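Oval colander with tab handles – worth the counter space?
Kitchen Gear > Prep and Storage

tomstead_tim
2 January 2020
Cleaning out after the holidays and I'm trying to decide what earns its spot. My sister swears by those shallow oval colanders with a flat tab at each end in place of real handles. Remavell sells one, Mondell has one that looks the same to me. The listing has 246 reviews and most of them sound like they were written by the same cousin. Does anybody use one every day? I have a big steel bowl-type colander with feet and I don't see what's wrong with it.

potlidpete
Nothing's wrong with it. Keep it. Shallow colanders are for people who cook pasta for one. Try draining a full pound of rigatoni in one and half of it goes down the sink.

Aba Asamoah
I've had the Mondell one since August and I don't drain pasta in it, Pete. I wash fruit in it. Strawberries in a deep colander get crushed at the bottom, and in a shallow one they sit in one layer. It also goes flat in the cabinet on top of the plates.

potlidpete
A plate with holes, then. You can wash strawberries in your hand.

Aba Asamoah
A whole carton? Go ahead.

ninelemons
Mine warped. Plastic, not a Mondell, some store brand, went through the dishwasher on the bottom rack, so maybe that's on me. The tabs are the weak part if you ask me. There's nothing to curl your fingers around when it's full and slippery.

tomstead_tim
That's my worry too. A flat tab looks good in a photo. I'd want to see the thing next to normal dishes before I believe anybody about the size. Every listing shows it alone on a white background.

ametepe_kitchen
Don't know the brand on this one, but it's the same general type, pale green, oval, with the tabs. The first and third show the table with a plate, ketchup bottle, mug and toaster oven, and the colander itself is in the third. Second and fourth are closeups with holes and rim.

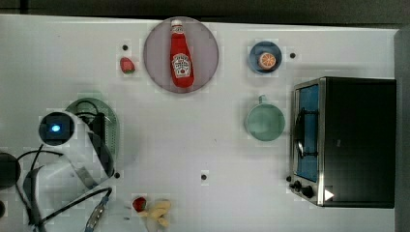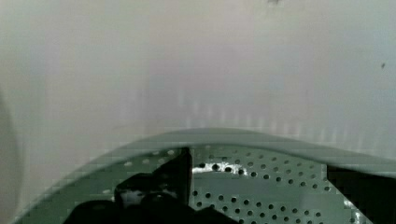
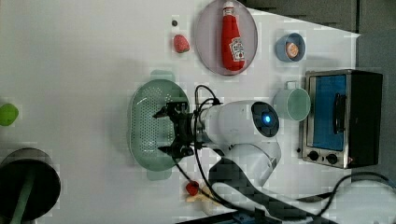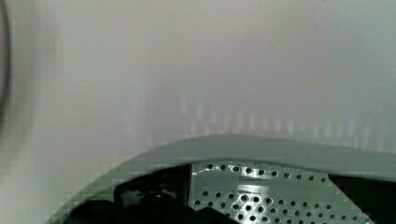 Where I come down is that it's a second colander. If you only have room for one, get the deep one. I've had both kinds for 9 years and the deep one does the potatoes, the beans, all the heavy stuff. The oval does berries and salad.

potlidpete
"Second colander" is how you end up with a drawer you can't close.

ninelemons
Agree with Pete on that one. Also check the holes before buying. Small round holes are fine for berries but rice gets stuck in them and then you're there with a toothpick.

Aba Asamoah
Rice goes in a strainer. You people are using the wrong tool and blaming the tool.

tomstead_tim
So that's three things now. Colander, other colander, strainer. I started this thread to get rid of stuff.

ametepe_kitchen
Borrow your sister's for a week and see if you reach for it. Costs you nothing.

tomstead_tim
She won't lend it. I asked. Still not sold, but if one turns up at the thrift store for 2 bucks I might. Anyone want a salad spinner with a cracked lid?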